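Storing and looking after board games and card games at home
Posted by Loretta Mbeki, November 19, 2023

Most games wear out from bad storage and greasy hands long before they wear out from play. These are the habits I've settled on for a collection that lives in one cupboard and gets used most weeks.

Sleeving cards

Sleeve any deck you shuffle a lot. Deck-building games are the worst case, as the starting cards go round and round while the expensive ones hardly move. If you don't want to sleeve all 500 cards in a big box, do the starting decks first and see how you get on. All the cards in one shuffled deck need the same sleeves, though, or you'll know what's coming.

Measure a card before ordering. My copy of Zarnitz has cards 2 mm narrower than I expected and I had to send a whole batch of sleeves back. Matt sleeves shuffle better than shiny ones. Square the deck up after sleeving, put it under a heavy book overnight and the air will come out.

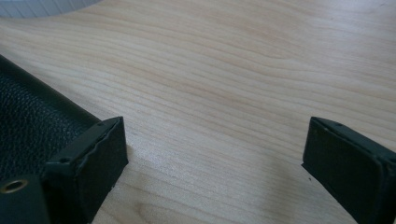
Unsleeved cards should be riffled gently or not at all. Spread them face down, swirl them about and gather them up. Wipe the table first with a damp cloth and then a dry one. Crumbs do more harm than people think.

Boxes

Store large boxes flat if you have the shelf depth. If they have to stand on end, bag every loose piece and put a wide elastic band round the box. Use the flat fabric sort. Ordinary rubber bands perish and leave a brown mark on the lid.

Split corners can be mended from the inside with PVA and a strip of thin card. Hold the corner with a clothes peg and leave it overnight. Don't use sticky tape on the outside. It yellows, and it takes the print with it when you peel it off.

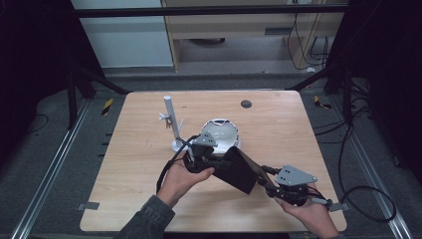 Small resealable bags are fine for tokens. I bought a pack of 600 and still have most of them. Write the contents on the bag in permanent marker. For Plirow I use a fishing tackle tray instead, which goes straight on the table and saves setting out.

Damp

Keep games off outside walls and out of the loft. Boards warp and cards curl. I aim to keep the cupboard below 60 per cent humidity and check it with a cheap gauge. Silica gel sachets help in a closed box, but they need drying out now and then. I do mine in June.
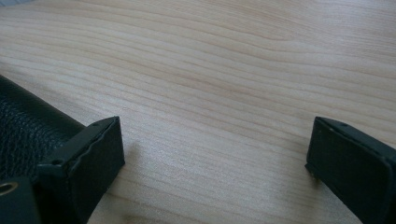

A warped board can often be flattened. Lay it face down on a clean towel, cover it with another towel and stack books on top for a few days. Bend it back by hand only if it's very slight, and never across the fold.

Missing pieces

Write to the publisher before buying a second copy. Have the edition to hand, usually printed on the bottom of the box.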